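Desk mats and static: ribbed rubber or felt under a keyboard?
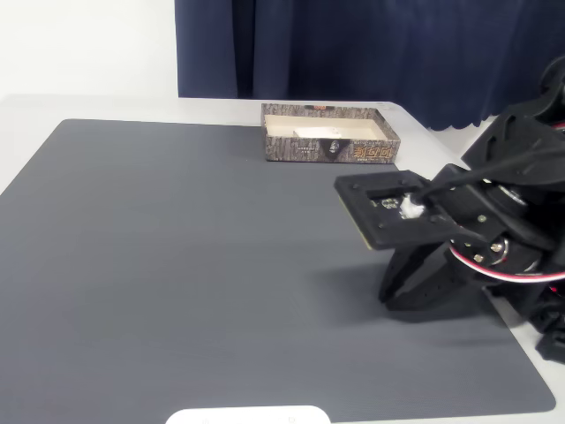
Category: Workspace & Furniture > Surfaces

tarnbeck
Posted in June, 21:14
I have had a dark grey ribbed mat on a white desk since spring and want to settle the static question before buying a second. The candidates are the Brumeo felt (wool blend, 3 mm) and the Osivov rubber. The room sits at 40 per cent humidity in the evening. I get a small discharge off the metal lamp perhaps twice a week, usually on standing up.

Does the mat matter at all, or is it the chair?

ohmslaw_dave
It's the chair. Fabric seat, synthetic trousers, you stand up and the charge separates. The mat is a bystander. Touch the metal frame of the chair as you get up and the problem goes away.

pellworth
Disagree in part. The chair is the usual source, but the mat decides how the charge drains when your forearms are on it. Plain felt is an insulator. A dissipative rubber mat with an earth lead is a different item altogether. The Osivov one is plain rubber as far as I can tell from the listing, so no better than felt in this respect.

ohmslaw_dave
An earth lead on a desk where someone types emails is overkill.

pellworth
I did not recommend one. I said the two products are equivalent without one.

tarnbeck
The Osivov listing says "anti-static" but gives no resistance figure.

kettle_and_fuse
Then ignore the claim. Ask the seller for surface resistance in ohms. Chiu print it on the packaging, which is the main reason I bought theirs. Mine has been down for two years. Wear is confined to the mouse area, where the ribs have polished smooth – tracking is unaffected.

mirefoot
Slight tangent. Has anyone had plasticiser marks from rubber on a painted top? My Nustwood desk has a yellow rectangle where the old mat was. White spirit did nothing.

pellworth
That is migration into the lacquer and it will not clean off. Sand and repaint, or cover it with a bigger mat.

mirefoot
Bigger mat it is.

kettle_and_fuse
Felt does not do this, for what it's worth. It does hold crumbs.

tarnbeck
Tried the chair frame method for a week. One discharge, and I had forgotten to touch the frame that time. I will get the felt on account of the paint and leave it there.

ohmslaw_dave
As I said.

pellworth
One week in June proves very little. Report back when the heating is on.

Views: 1,948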